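Chapter 13
What the Label Promises

Pick up any bottled drink and turn it around. Somewhere on it you will find a claim that you can't check. It may say the tea was picked by hand, or brewed slowly, or made with "real" something. It may say the recipe is old. You are standing in a store aisle with a cart and maybe a tired child, and the company that printed the claim knows that perfectly well.

This chapter is about how such claims are made and how much they are worth. My own view, which you should feel free to argue with, is that most are worth very little. Students tend to come to this subject thinking the danger is lying. Outright lies on a package are fairly rare, since they are easy to punish. What fills the shelves is a large family of statements that are true in some narrow way and leave the buyer believing something else.

Take a case we will return to several times. A drinks company called Jadetti sold a sweetened black tea for years with no great success. In February of one year it changed the front of the package. The words "brewed from whole leaves" went on in large type. Sales rose, and the company told its investors that shoppers were responding to quality. The tea had been brewed from whole leaves all along. It also had as much sugar as before, and the sugar was listed on the back in type that I need my glasses for.

Was anyone fooled? Jadetti said no, and pointed out that every word was accurate. A rival, Indberg, said yes, and then put nearly the same words on its own bottles the next season. I find Indberg's complaint hard to take seriously, but the question behind it is a fair one. 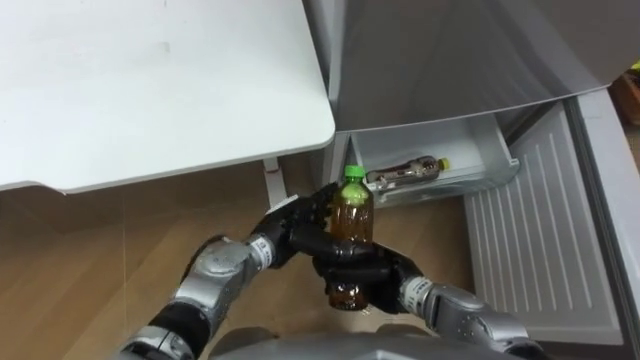
One way to answer is to ask buyers what they think a phrase means. This sounds simple and is not. Myroslav Hordiienko, whose survey work is discussed in Section 2, showed one tea label to 600 shoppers and asked them to explain it in their own words. A good number said "whole leaves" meant less sugar. Others said it meant no caffeine, or organic, or made in small batches. A few said it meant nothing at all, and those are the people I would like to go shopping with.

Surveys like this are often quoted as if they settled the matter. They don't. People who are asked to explain a phrase will explain it, even if they never noticed it before the person with the clipboard came along. Hordiienko admits this in his notes, though you would not know it from the way others use his numbers. When you read a sentence that begins "shoppers believe," ask who put the question, and what the shoppers would have been thinking about if they had been left alone.

A second way is to look at what people buy. Here the trouble is that packages rarely change one thing at a time. Jadetti changed its wording and also its colors, its price in some stores, and its place on the shelf. The company gave the credit to the wording. It may be right - I have seen no evidence that would let anyone say so.

The third way is the legal one. Courts and regulators often ask how a reasonable person would read the claim. That reasonable person is a useful figure, but I have never met one in a supermarket.

None of this means that labels are useless. Ingredient lists and nutrition panels have to follow rules, and a patient reader can learn a lot from them. The habit to build is reading the back first. By the end of the chapter you should be able to take a package apart claim by claim, say which parts could be checked and by whom, and say which parts are only mood.

Before going on, find a drink at home and copy down every word on the front. Cross out whatever would be equally true of its cheapest competitor. Keep what remains for the exercise at the end of Section 2.

Related items
The Xue Pricing Study: Notes for Readers
Buvura and the Word "Natural"
Chapter 17: Who Pays for the Survey?
Reading a Nutrition Panel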